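Search this site
Search for: Topics Archive Go

Lost property: how items are logged, held and released

The lost property procedure at the Totolholm ferry terminal was revised in July. The old version ran to several pages and had been amended so often that the two ticket desks were working from different copies. The new version is shorter and applies to both desks, the vessels and the parking lot shuttle. This item covers the parts that affect passengers and terminal tenants.

Anything found on the premises is handed to the nearest desk and entered in Brellik, the same software that handles our bookings. The entry records the place, the time of day, the type of item, its main color and any marks. Crew on the Nistor crossing previously kept a paper list and passed it over at the end of the shift. They now enter items from the purser's terminal on board. An item left on the upper deck in the morning should be searchable from either desk before the vessel makes its return trip.

Each item gets a tag with a number, and the number stays with the item until it is released or disposed of. Tags are printed on card, as the adhesive labels used last year came off fabric and left residue on leather. If two items are found together, such as a coat with a glove in the pocket, they share one tag and are listed on one entry. Items found separately are never combined, even if they look like a pair.

Holding periods depend on the type of item:

Perishable food: discarded at close of service
Clothing, umbrellas, books, toys: 30 days
Phones, cameras, keys, eyeglasses: 30 days, in the locked cabinet
Wallets, passports, other identity documents: 7 days, then transferred to the police

The clock starts when the entry is made, which may be later than the time of the loss. If an owner has made contact and a match is likely, the desk can extend the period once. The extension has to be written into the entry. A verbal arrangement with a staff member does not count, and several disputes last winter came down to exactly that.

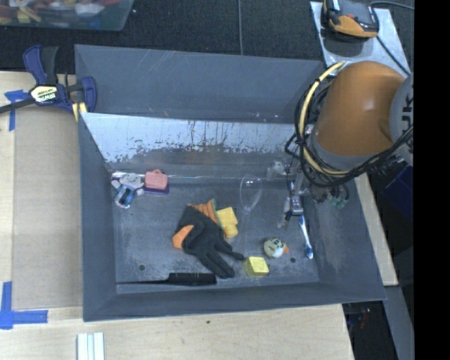

Can someone else collect an item for me?

Any adult can collect it if they bring the tag number and a signed note from you, along with their own photo ID. Wallets and identity documents are the exception – these are released only to the person named on them.

Claims are matched on description. The online form asks for the crossing or area, the time of day and at least two distinguishing details. "Black backpack" will not produce a match, and the desk will not read out a list of black backpacks over the phone. A torn strap, the brand of a zipper pull or the contents of a side pocket is usually enough. Photographs of the item before it was lost can be attached and tend to speed things up.

At the end of the first full month under the new procedure there were 113 open entries. Umbrellas made up the largest group, followed by single gloves and children's hats. Phones have the best return rate, since owners generally call them. Water bottles have the worst. Any bottle that is not claimed is recycled, and bottles are no longer stored if they are cracked or have no lid.

Unclaimed goods in usable condition go to Stosto, the secondhand shop next to the bus stop. Electronic devices are excluded from this arrangement. They are sent for certified destruction with the storage intact, and we cannot retrieve photos or contacts from a device once it has left the cabinet. Soft toys are washed before transfer.

Tenants in the terminal building should note the following change. Cafés and kiosks may keep a found item at the counter for up to 2 hours, on the assumption that the owner will come back for it. After that it must go to a desk. Please do not post pictures of found items on your own social media pages, particularly cards or keys. Doing so gives a false claimant the details we use for matching.

The desks accept claims during ticket hours. There is no collection from vessels, and crew cannot carry a claimed item across to the other side. Postage is available within the country at the owner's cost – the desk will quote by weight. The claim form is linked from the booking page, under Travel Help.

3 comments
7 shares

Contact | Privacy | Accessibility
Copyright Totolholm Ferry Terminal. All rights reserved.
Back to top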